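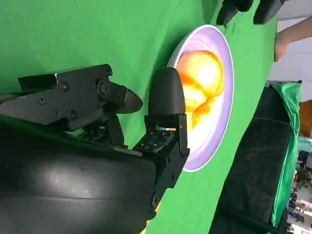 Talloldale, 9/14/20

Ticket 624 — plate cell, left gripper, fingertip pad
Status: open, then closed, then open again

Reported: left arm goes to the plate, closes on the item, stops short and throws a grip fault. Right arm, with the same settings, behaves itself and looks smug.

First check was the obvious one. Power off at the cell, fingers moved by hand through the full stroke. No grinding, no sticky spot. Pivot joint at the base of the fingertip has no play worth writing down. All the screws on the side plates were tight, except the one I had to take out to be sure, which is now also tight.

Second check, the pad. The rounded rubber cap had crept up its bracket by 2 mm. That doesn't sound like much until the finger tries to slide in over the rim of a plate. Pushed it home, ran the cell, no fault. Closed the ticket and had a cup of tea.

Reopened after the tea. Same fault, same plate position. The log puts it at cycle 2,454, and the previous one at 370, so whatever this is, it has patience.

Third check, the reach height. The cell file from Mekell still had the table height from before the green cloth went on. Cloth has folds, and a plate sitting on a fold is a plate sitting higher than the arm was told. Smoothed the cloth, measured again at the plate rim, put in the new number. Saved it under a new name this time, as the last person to overwrite the Sengar file was me, in April, and I have heard enough about it.

Also done while I was in there: wiped both pads with a damp cloth (plain water, solvent makes the rubber go shiny and useless), and checked the wrist cable for rubbing at full turn. Fine.

Still to do:
New pad from Nustlow. Ordered. The old one will creep again — it has got a taste for it.
Pen mark across pad and bracket, so the next creep can be spotted without a ruler.
Overnight run with the new height before anyone touches this ticket.

Leaving it open until the pad is fitted. Please don't close it for me.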